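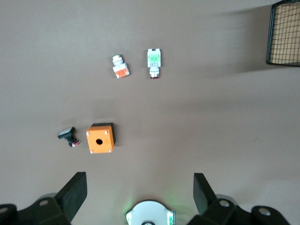 O que é o drop de um tênis de corrida?
É a diferença de altura, em milímetros, entre o calcanhar e a parte da frente da entressola, medida com o pé já apoiado sobre a palmilha.

Começo por essa definição porque ela volta em quase todas as aulas do módulo, e na turma passada muita gente chegou à prova confundindo drop com altura total do solado. São medidas diferentes. Um tênis pode ser bem alto e ter drop zero, e outro pode ser baixinho, quase uma sapatilha de competição, e ainda assim deixar o calcanhar oito milímetros acima dos dedos.

Aula 3 - Entressola, drop e adaptação do corredor

Na aula anterior ficamos na forma do cabedal e no volume do antepé, e prometi que hoje desceríamos para a entressola. Vamos comparar dois modelos que vocês já conhecem do laboratório, o Plukero e o Gellier. O Plukero tem drop de quatro milímetros e espuma mais firme; o Gellier tem drop de dez e uma espuma macia que cede bastante no calcanhar. Guardem esse detalhe, porque o drop que vem na ficha técnica é medido sem carga - com o corredor em cima, a espuma macia afunda e o valor efetivo muda.

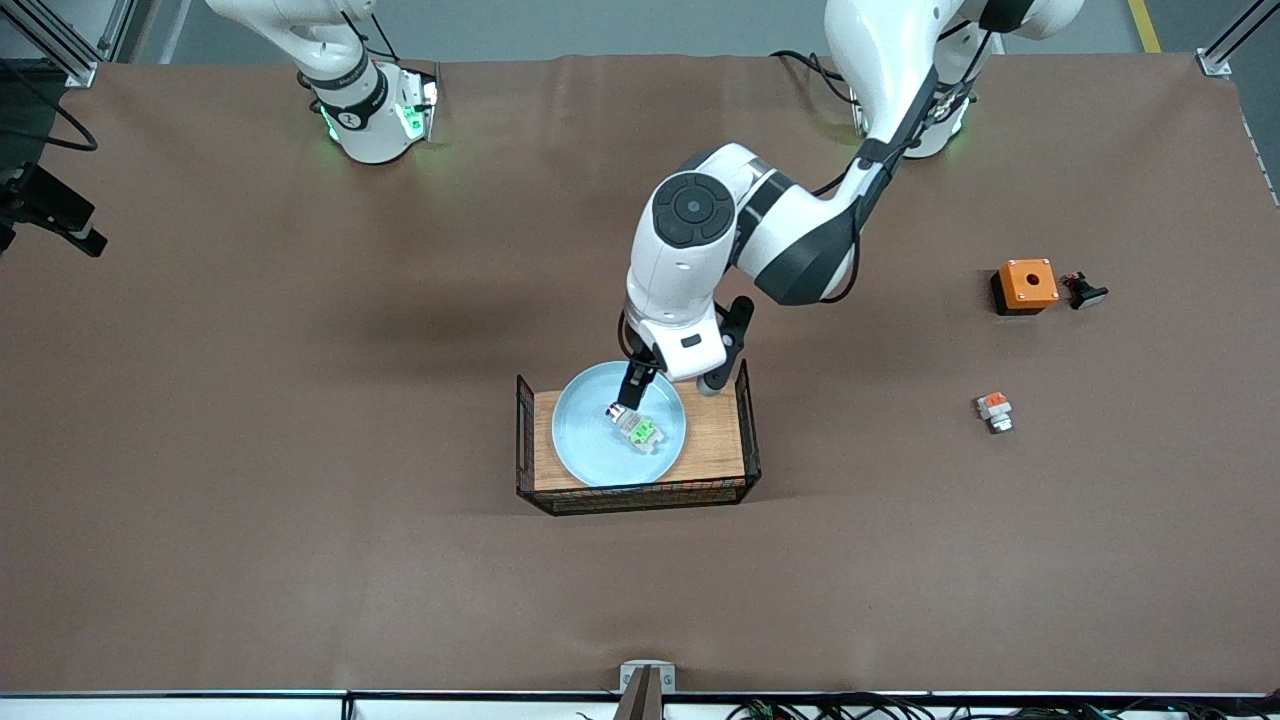
Essa diferença entre o valor estático e o valor sob carga é o que o texto de Toshio Tsuchiya chama de "drop vivido", expressão de que gosto muito e que peço que vocês usem nos relatórios. Leiam com calma o capítulo dele, a partir da página 67. É um pouco denso no começo, mas depois engrena, prometo!

Sobre a adaptação: quem treina há anos com drop alto e passa de repente para um tênis baixo transfere trabalho para a panturrilha e para o tendão de Aquiles. Por isso costumo sugerir uma transição gradual, alternando os dois pares, começando pelos treinos curtos e leves e deixando os longos para o fim. Se aparecer dor no tendão, volta-se ao par antigo e procura-se orientação.

Para a próxima aula:
Ler o capítulo indicado do Tsuchiya.
Trazer um tênis usado, de preferência com bastante desgaste no solado.
Medir o drop do próprio par com o paquímetro, sem carga, e anotar o resultado.

Quem não tiver paquímetro pode usar o da sala Sarura, é só pedir a chave na secretaria e devolver no mesmo dia.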